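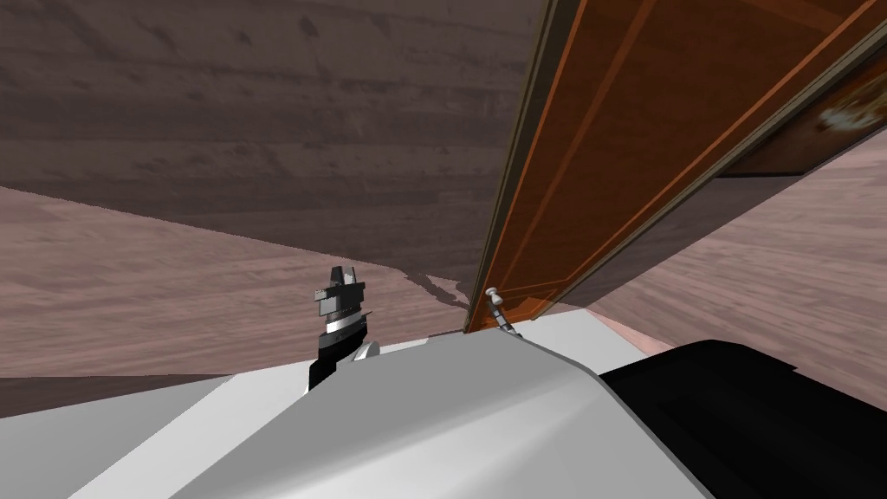

Hard water and combi boiler, Rillport area

odholm_dave
17 Sep 2024
Supplier's report gives hardness as 300 mg/l calcium carbonate. Hot flow at the kitchen tap has dropped since April, cold is unchanged. Plate heat exchanger scaled?

tundish
Probably. Check the inlet filter first. If that is clear, descale or swap the plate. At 300 I would fit a softener as well.

pellow22
Disagree on the softener. Turn the hot water down to 50 and most of the scale stays in solution. Mine has done nine years on the original plate.

tundish
Nine years at what hardness?

pellow22
Roughly 2000 grains short of yours, I expect. No idea, never tested it.

odholm_dave
Filter was clear. Quotes so far: £594 for a new plate, fitted and flushed, or £2905 for a new boiler. The second firm would not quote for the plate at all.

tundish
Take the first. Ask whether the flush includes the primary side, as sludge blocks that half just as often.

kv_Yusof
Also fit isolation valves while it is drained down. Mudeo do a full bore pair, and the standard ones restrict flow.

odholm_dave
Booked. Leaving the softener for now.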